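Paper and Packaging, Module 2: Folding, Standing and Curling
Handout for the workshop session, revised 14/08/2021
Tutor: Vasilică Cozma

Before you start

You will have read in the Brekke workbook that paper "wants" to do certain things. It wants to fold along the grain, it wants to stand when creased, it wants to curl towards its coated side. I would like you to put that word away for the afternoon. Paper has fibres, moisture and whatever the mill put on its surface, and most of the confident rules passed around in craft books are half true at best. We are going to test a few of them with single sheets and see which survive.

Materials: one large sheet of coloured paper per pair, a bone folder or the back of a butter knife, a ruler, a pencil, a smooth table. No glue, no tape. If you find yourself reaching for tape, the fold has already failed and that is worth writing down.

1. The standing fold

The claim: one crease is enough to make a flat sheet stand up.

Mostly correct, with conditions the workbook leaves out. A sheet with one fold gives you two panels at an angle, and the angle does the work. Open it too far and it behaves like a flat sheet, so down it goes. Close it too far and the base is so narrow that a passing sleeve will finish it off. Last year's group was told that 90 degrees is best. I have yet to see anyone show why. Try a narrow angle, a wide one and something in between, and knock the table gently each time.

Two things matter more than the angle. The bottom edge has to be straight, and the crease has to meet it squarely. A crease that wanders off on a diagonal will still hold a sheet up for a while, but the panels no longer share the load in the same way and one of them tends to lean.

Write down: which angle you stopped at, and what made you stop there. "It looked right" is an acceptable answer if it is the true one.

2. Grain

The claim: always fold with the grain.

The Datel sample book prints an arrow on every page to show grain direction. In November I checked sheets 2083 and 2442 by tearing a strip each way, and one of the two arrows was wrong. So tear or bend a spare strip yourself before you trust any arrow.

Folding with the grain gives a cleaner crease. That much I accept. Whether it gives a stronger stand is another question, and the usual demonstration (two sheets, one try each, tutor already knows the answer) proves very little. Swap sheets with another pair without telling them which is which. Then ask them.

3. Curled corners

The claim: a curl is a fault.

I used to teach this and no longer do. Curl at a corner usually comes from handling: somebody has picked the sheet up by that corner, or pulled it over a table edge, or stored it in a tube. It may also come from damp on one side. From looking alone you can't tell these apart, whatever the Jetora leaflet says about "reading" a curl.

What you can do is ask whether it matters. A small curl at the foot of a standing panel may lift the edge off the table and rob it of contact. The same curl at the top does nothing much except annoy you. Try both. Roll one bottom corner back on itself round a pencil, stand the sheet, and then turn it upside down and stand it again.

4. Colour and shade

A side note, as people keep asking. When you fold a sheet of one colour, the two panels rarely look like one colour. One faces the light and the other turns away, and a strong pink can drop to something close to raspberry. Beginners take this for a flaw in the dye and send the sheet back. Skindia even sell a "two-tone" folding card at 57 a sheet, and I have my doubts about what the second tone is. Fold a plain one and compare before you spend anything.

Shiny tabletops make it harder again. They throw colours back from whatever is near them – walls, jumpers, wrapping – so judge your paper on a dull surface if you are judging colour at all.

5. To hand in

One page, both names on it. Pick a claim from sections 1 to 3, say what you did, what happened, and how many tries you gave it. A result that disagrees with this handout will be marked exactly as kindly as one that agrees. Sketches are welcome if they are labelled.

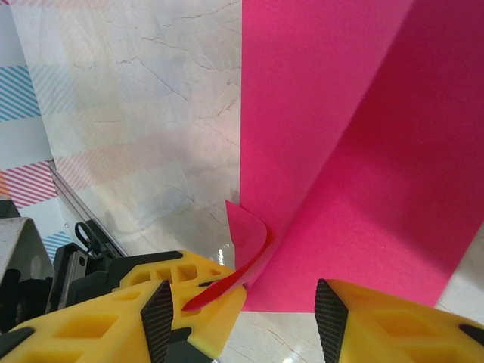 Leave your sheets folded at the end and stack them on the side shelf with the crease upwards. I want to see next time whether they have opened out overnight, as the workbook promises they won't.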